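Villalobos opens collection points for old dishes and cups

2024-01-23

The town of Villalobos will begin to collect used tableware separately from the other household waste. The first collection points open in February, and residents can bring plates, cups, bowls and similar things there without payment. The town council approved the plan last week after a long preparation, which also included a trial in the Trustport district.

Until now the residents had two possibilities when they wanted to part with their old dishes. They could put them in the general waste, or they could drive to the large recycling yard on the north side of the town. Many people chose a third way and put the dishes in the glass container on the street. This is a mistake that costs the town money every year. Porcelain and stoneware do not melt at the same temperature as bottle glass, and even a small piece of a plate can spoil a full load of glass. The glass works then sends the load back, and the town must pay for the transport in both directions.

The trial in Trustport lasted from the spring until the end of autumn. A closed container was placed beside the glass container at the square near the ferry landing, and a shelf with a roof was put up next to it for the things which are still in good condition. During the trial 441 households registered to take part. They received a letter with simple instructions and a paper bag with a strong bottom. The container had to be emptied more often than planned, and in the summer months the shelf was nearly always in use.

The result for the glass collection was also good. In the year before the trial the glass works rejected 19 loads from the town, and most of these came from Trustport, where many small restaurants and rented apartments are found. While the container stood at the square, only 2 loads were rejected. The town writes in its report that the trial was short and that one district cannot speak for all, but it considers the difference large enough to continue.

What happens to the collected dishes

The company Bretex has received the contract for emptying the containers and for the further treatment. Bretex is already known to the residents, as it has collected garden waste in the town for several years. The dishes will be driven to its hall outside the town and sorted there by hand. Whole pieces without cracks go to the town's reuse store. Broken pieces are crushed and mixed into the bottom layer of footpaths and parking places. According to the contract, the crushed material must first be used inside the borders of Villalobos, and only what is left over can be sold to others.

The first path to be built in this way is the one along the canal between Trustport and the sports field. It has been muddy for a long time, and the residents have asked for a better surface in many letters to the town. The work begins when the ground is dry enough, and the path will be closed on one side while the work is going on. Cyclists are asked to use the road behind the school.
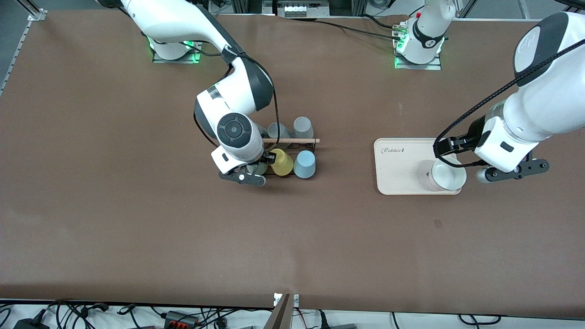 Home and Household

How to sort your cups and plates

The town has prepared a short guide, which will be sent to all addresses together with the water bill. The main points are given in this article for those who want to begin cleaning out the cabinets already now.

Everything made of porcelain, stoneware or earthenware can be handed in. It does not matter which color the thing has, or if it has a pattern or a gold edge. Cups without a handle and cups with a broken handle are both accepted. Flower pots of fired clay can also come in the container, when the soil has been emptied out. Small ornaments and vases are welcome too, but large floor vases must still be taken to the recycling yard.

Drinking glasses are a special case. They look like bottle glass, but they are often made of another kind of glass and do not belong in the glass container. In the new system they are placed in the same container as the dishes. The same is true for oven dishes of heat-resistant glass and for the glass plate from a microwave oven.

Plastic cups and plates do not belong in the new container, and neither does melamine, even though it can look very much like porcelain. If you are in doubt, you can knock on it gently with a spoon. Porcelain gives a clear sound, while plastic gives a dull one. Metal cutlery, pots and pans go to the metal collection as before. Wooden bowls and cutting boards go in the general waste.

The dishes must be emptied of food, but they do not need to be washed in hot water. It is enough to scrape them or to rinse them quickly. Sharp pieces should be wrapped in newspaper. Please do not use plastic bags, as these must be removed by hand in the sorting hall and this takes much time for the workers.

Things in good condition can be placed on the shelf beside the container, and anyone can take them home. The shelf is emptied every week, and what remains is driven to the reuse store. The town asks that you do not put boxes on the ground in front of the shelf, also when the shelf is full. In Trustport this caused some complaints from people with strollers and wheelchairs, who could not pass on the sidewalk.

Where the containers will be

The first containers will be placed at the town hall, at the library, at the railroad station and at the square in Trustport, where the container from the trial stays. More places will follow before the summer. The outer villages will not get a fixed container in the first year. They will instead be visited by a truck from Bretex, which stops at the village shop in the morning and drives on after lunch. The timetable for the truck will be hung up in the shops and published on the town's website.

The library container has been discussed more than the others. Some neighbors were afraid of the noise when dishes are thrown in, especially in the evening. The container will for this reason have a rubber lining inside, and it can only be used between breakfast time and early evening. A sign with the exact hours will be fastened on the lid. If the noise is still too strong, the town will look for another place on the other side of the parking area.

Shops and restaurants

Restaurants, cafeterias and hotels can also take part, but they must make an agreement with Bretex and pay for the emptying. The price depends on the size of the container. A business that hands in less than one box per month can use the public containers in the same way as a household.

The kitchenware shop Taketti on the main street has told the town that it will accept old dishes from its customers, also when the dishes were bought in another place. Whoever brings a full bag receives a small discount on new goods. The shop will begin with this on the same day as the first containers open. It has also promised to print the sorting guide on the back of its receipts during the whole spring.

The reuse store has prepared itself for larger amounts. It has rented the room next door, which was earlier used by a shoemaker, and new shelves are being put up at the moment. The store mainly sells single plates and cups at a low price, but complete sets are kept together when this is possible. Schools and associations that need dishes for a large party can borrow up to 300 pieces at one time against a deposit. They must be returned clean and dry in the same boxes, and broken pieces are paid by the borrower. Reservations are made at the counter, at the latest one week before the party.

Costs

The new collection is paid from the waste fee, and the fee will not be raised this year. The council expects that a large part of the expense is covered by the savings at the glass works. If this expectation does not hold, the question will be taken up again with the next budget. A part of the council wished to wait until there were figures from more districts, and it was agreed that a new report must be presented when the containers have been in use for one year.

Residents who did not receive a paper bag can pick one up at the library or in the entrance of the town hall. Questions about the sorting can be directed to the waste office, which is open on all working days until noon. Wishes about new places for containers must be sent in writing, and the office asks that you give the street name and tell if there is room for a truck to turn.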